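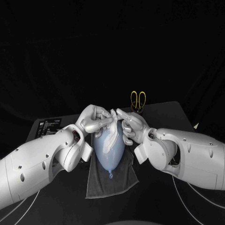
From: Teodoro Barrios
To: lundwood-users
Date: Jun 12, 2018
Subject: Re: [lundwood-users] Wurkus two-arm trial, worth it?

Juhász wrote:
> Has anyone on the list had the Wurkus pair in on trial? The Primau
> rep keeps pushing it on us for soft handling. Quote came in with
> 300 for the setup visit and then a monthly on top. Mostly want to
> know if the hands are any good with thin stuff, cloth, film, bags.
> Our old grippers just mash everything.

Quick one, between meetings. We have the trial set now, on the bench against the black curtain. Both arms, both hands, towel down so things don't roll.

Hands -- better than I expected. Fingers are slim enough to get hold of a bit of cloth with just the tips. We've been doing balloon and cloth work becuase it's the closest cheap thing to your film bags. Press too hard and you know about it.

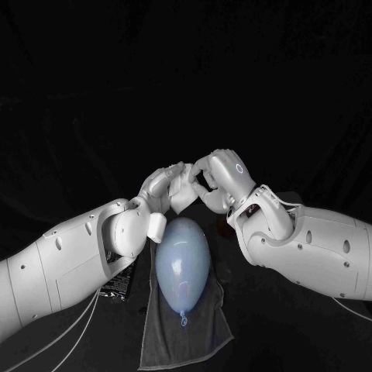

Both hands on the cloth, balloon on the towel underneath.

Gripes. Cables. Thin white ones, and they trail all over the table, so plan your routing before the visit or you'll be taping all afternoon. Manual is thin, skips the wrist settings completly. Support did answer, took 2 days.

Setup fee: ask them to drop it. They did for us when I said we'd keep the set till September. Not sure about the monthly, depends on your hours. We're only booked for 1000 cycles and I'd want to see those done before signing anything.

Would not buy yet. Would trial again, yes. Can send my settings file if you want it, just mail me off list.

Teodoro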